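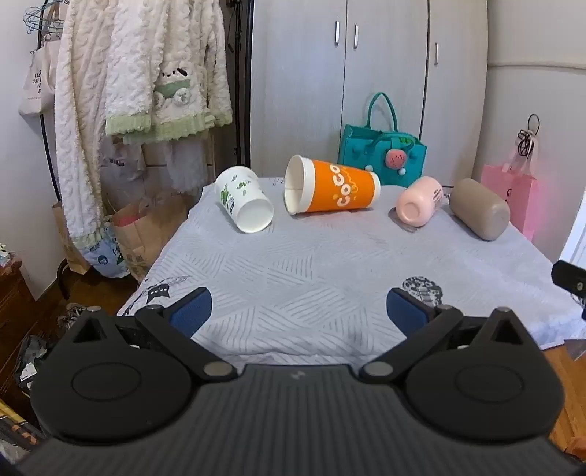
By Xiuying Shen | Mill Visits | November

The Karena mill stands at the east end of Flodetetti, a short walk from the station, and makes bed and table linen on a single site. Weaving, bleaching, printing and hemming are done in adjoining buildings. The open day began at 9:30 a.m. in the yarn store, where visitors were given ear plugs and a one-page plan of the route.

Yarn arrives on cones and is wound onto warper's beams before sizing. The size is a starch mix applied hot, squeezed out between rollers and dried over steam cylinders. It protects the warp during weaving and has to come out again before any dye will take evenly. Our guide spent some time on the squeeze rollers. Their rubber covering wears faster at the edges than in the middle, and an uneven squeeze shows up later as a stiff stripe down the cloth.

The weaving shed holds the older Brusten looms and a newer group of air-jet machines. The air-jets were running a plain sheeting at 800 picks per minute. At that speed the separate beats merge into one tone, and talking was not practical. Humidity is kept high with ceiling sprays, as dry cotton yarn breaks more often. One machine stopped while we stood beside it, and the weaver had the broken end tied and the loom running again before the guide had finished writing his explanation on a pad.

Table covers are woven on a dobby loom, which lifts the warp threads in a set order to raise a small figure in the cloth. On white goods the pattern reads mainly as a change in how the surface catches the light. The mill sells these covers to hotels, which prefer a low figure that irons flat.

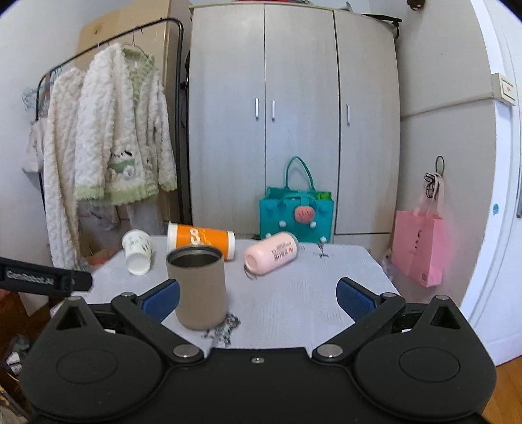 White table cover with a faint surface texture.

Bleaching was closed to visitors and had to be seen through a window. The printing hall made up for it. Karena uses rotary screens, one per color, each a thin nickel cylinder with paste pumped through from the inside. Line patterns are harder to print than solid areas. A thin diagonal will show any slip between the cloth and the blanket beneath it, and small dark motifs on a pale ground tend to spread if the paste is too thin. The printer on duty checks this with a magnifier at the start of each run and again after every stop.

After printing, the cloth passes through a steamer, a wash range and the Fallahi stenter. The stenter grips both edges and dries the fabric to a set width. The roll coming off it carried a ticket reading 2482 m. Width is measured 4 times per roll, and the figures go on the back of the ticket by hand.

Hemming is the quietest part of the site and the most crowded on the tour. Side hems are automatic; corners on fitted sheets are still sewn by an operator. I would have liked longer at the inspection frame, where cloth runs over a lit panel and faults are marked with a thread in the selvage.

Practical notes: the route takes 2 hours, with stairs between the weaving shed and the print hall. Closed shoes are required. The seconds shop beside the gate takes cards, and its flat sheets were sorted by width — not by length, so measure the mattress before you go.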